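Dikow Home Medicine Cabinet, Model 1747
Section 7: Filling the cabinet for the first time

Before you start, fix the cabinet to the wall as explained in Section 6. Wait until Monday if you fixed it on the weekend – the wall glue needs its full time. Put the things you want to store on a table, with good light.

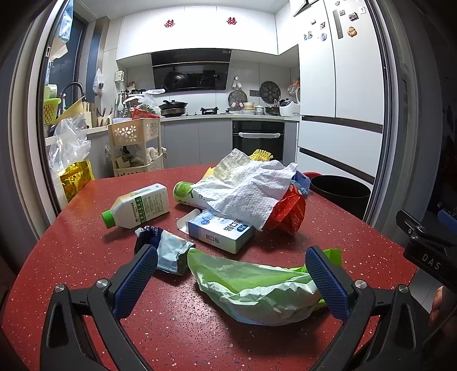
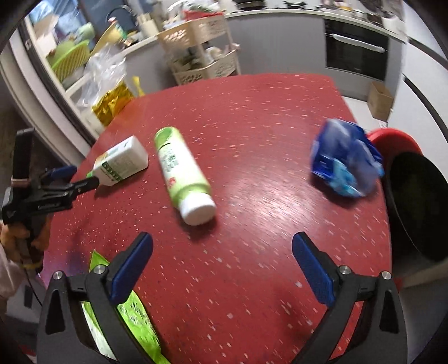
Can I keep the cabinet in the bathroom?
It is better to choose a bedroom or a hallway. Steam from the shower goes inside through the door gap, and many medicines must stay dry. The cabinet is made for rooms up to 25 °C.

1. Read the date on every package. Put expired medicines in a separate bag and bring them to your pharmacy.
2. Keep each medicine in its own box, together with the paper leaflet.
3. Place bottles on the bottom shelf, standing, with the cap closed tightly.
4. Place bandages and plasters on the middle shelf – you will need them most often.
5. Write the contents on the Stutlow card and slide it into the holder inside the door.
6. Close the door and turn the key until you hear a click. Remove the key.

CAUTION: Do not put more than 300 g in the door pocket. The hinge can bend and the lock will not close.

CAUTION: Keep the key where children cannot reach it. Do not leave it in the lock, also not for a short time.

Note: The Cimex lock comes with two keys. If you lose one, order a new one with the number printed on the key tag.

Check the dates again every June. For cleaning, see Section 8.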